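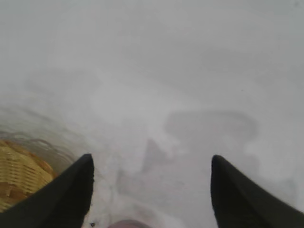 What does a robot arm cost a small packing shop?

It costs the price on the quote, plus the gripper, the guarding, the setup, the floor space, the training, and the paid hours of everyone who has to stand near it until it works. The last item is usually the largest one missing from the budget.

# Chapter 9: Buying the Arm, Paying for the Work

Most books on automation begin with the machine. They compare reach and payload and cycle time, and somewhere near the back they put a worksheet for payback. By the time readers get to the worksheet they have already picked an arm, and they fill in the blanks so that the arm comes out looking sensible. I have watched this happen in good companies with careful managers. I have done it myself.

We will take the subject in the other order. The early sections deal with the job, the people who do it now, and what a bad day looks like. Only after that do we open a catalog. If you are reading this with a quote already on your desk, put it in a drawer until you reach Section 9.4.

## 9.1 The price of one arm

Plokstead packs gift assortments. Small goods arrive in cartons, get picked out by hand, and go into baskets and boxes for shops and mail order. The work is seasonal. From September until the holidays the packing room is full, and in spring it runs with a small crew.

Brayan Huamán was the operations manager when the owners decided to try a robot. He asked for prices from two suppliers and settled on a single Jirnus arm with a two-finger gripper made by Cernent. A local integrator, Lozano, would do the installation. The quote from Jirnus was clear and fair. It listed the arm, the controller, a cable set, and a warranty. Huamán compared it to a year of wages for one packer and found that the arm was cheaper.

That comparison is where the trouble started, and it deserves a close look, because you will see it in nearly every sales deck you are ever shown. On one side is a packer: somebody who lifts, sorts, turns things over, throws out the dented ones, notices that the tape is running low, and tells the supervisor that the new ribbon is coming off its spool. On the other side is a machine that moves things from one place to another. The two columns have different work in them. Setting their prices side by side tells you very little.

A fair comparison asks what the machine will do out of the whole job, and who will do the rest. At Plokstead the rest was still a packer. The wages did not leave the budget. They moved to another line, labeled "cell attendant," and because the line was new no one had compared it to anything.

## 9.2 Look at the fingertips

Buyers like to talk about arms. An arm is large and expensive and has a name painted on it. Much of the success or failure of a packing job, though, is settled in the last few inches, where the tool meets the goods.

Take the photograph that opens this chapter. It was taken from the robot's wrist. Two blunt black fingertips reach in with a wide gap between them, nothing is held in the gap, and part of a woven basket shows to one side. A spec sheet can tell you how wide fingers like these will open. It can't tell you whether they suit your goods, your basket, or your table, and no one at the supplier's office can tell you either until somebody has tried it.

A basket is a good example of an object that a catalog handles badly. Woven goods bend, and two from the same batch may not be the same shape. The rim may sit a little higher on one side. A packer adjusts for this without being aware of it. A machine has to be told, or given a way to find out, and both of those cost money. A pale table under changing light may raise the same kind of bill if the system depends on a camera to find things. Shadows and soft edges that a person looks straight past can matter a great deal to software, or not at all. You have to test.

So before you ask what an arm costs, ask these questions about the tool on the end of it:

- Which of our products has it been tried on, and who watched?
- What happens when it closes and there is nothing there?
- How long does it take one of our own people to change the fingers?
- What does a spare set cost, and how long does it take to arrive?
- Who pays if it turns out that we need a different tool?

The final question should be answered in writing. Huamán's was answered over lunch.

## 9.3 Hours nobody sends a bill for

Lozano finished its part of the installation on schedule. The cell then took nine weeks to reach the point where Plokstead was willing to run customer orders through it. Nothing dramatic went wrong in those weeks. Someone moved a table. Someone made a tray to hold small boxes upright, and then made a better one. A supervisor learned enough about the teach pendant to stop calling Lozano for small things, and then went on leave, and a second supervisor had to start over.

Huamán did one thing that few managers do. He had people write down the time they spent on the cell, including time spent waiting for it. For the first year the log came to 1,329 hours. None of them appeared in the original budget, and every one of them was paid for.

When I show that log to suppliers, they tend to say that the first year is always the hard one. This may be true. I would like to see the second-year logs that prove it, and I have rarely been offered any. Most companies stop counting once the arm is running, so the claim survives without being tested. Treat it as a hope, and budget as if it might be wrong.

There is a second problem with unbilled hours. They tend to come from your best people. The person who fixes the tray is the person who fixes everything else, and while she is at the cell the rest of the room waits for her. Wage rates don't capture this. Ask the room supervisor what went undone – you will get a longer answer than you expect.

## 9.4 Reading a quote with a pencil

Now you can take the quote out of the drawer. Read it once for what it says, and then go through it again with a pencil and write in the margin what it leaves out. On the Plokstead quote the margin looked something like this:

| On the quote | Written in the margin |
|---|---|
| Arm and controller | Power at that end of the room? Who runs it? |
| Gripper, standard fingers | Standard for what? |
| Installation | Until it moves, or until it packs? |
| Training, one session | For whom? What about the next person? |
| Warranty | Parts only. Who drives out, and who pays them? |
| Cycle time | With whose product? |

The third line caused the most argument. Lozano understood "installed" to mean that the arm was bolted down, wired, guarded, and moving through a test program. Plokstead understood it to mean that baskets were being filled. Both readings were reasonable, and the contract supported Lozano's. A sentence naming the product, the rate, and the length of the trial run would have settled the matter before any money changed hands.

Cycle time needs the same care. A figure measured with a clean block on a clean bench describes the block and the bench. Plokstead stocked 69 products in the season it bought the arm, and the demonstration used one of them. Bring your own goods to the demonstration, in the condition they arrive in. Bring the awkward ones. If the supplier asks you to leave those at home for now, write that in the margin too.

## 9.5 The case for waiting

I don't want to leave the impression that Plokstead made a foolish purchase. The arm is still there, and it does some of the dull work that people were glad to give up. Huamán says he would buy it again at a different time of year and with a different contract. That seems to me a fair verdict, though I notice that it is also the verdict of a man who signed the order.

What his case lacks is the other half. No one priced a better table, a shorter walk to the cartons, or one more packer during the busy months. These options have no sales force. They don't come with a demonstration, and a manager who proposes them is unlikely to be asked to speak at a trade meeting. Any of them might have done the same good for less, and the record doesn't let us say.

For this reason every plan in the chapters that follow has to carry a line for doing something cheaper, and another for doing nothing this year. Fill them in with the same care you give to the machine. Get real prices. Have them checked by someone who has no stake in the answer, if your company has such a person.

The next section sets out the full cost sheet, beginning with the hours your current crew spends on the job and the parts of it they would most like to be rid of. Those two lists often disagree, and the disagreement affects which tasks you should ask suppliers to quote on.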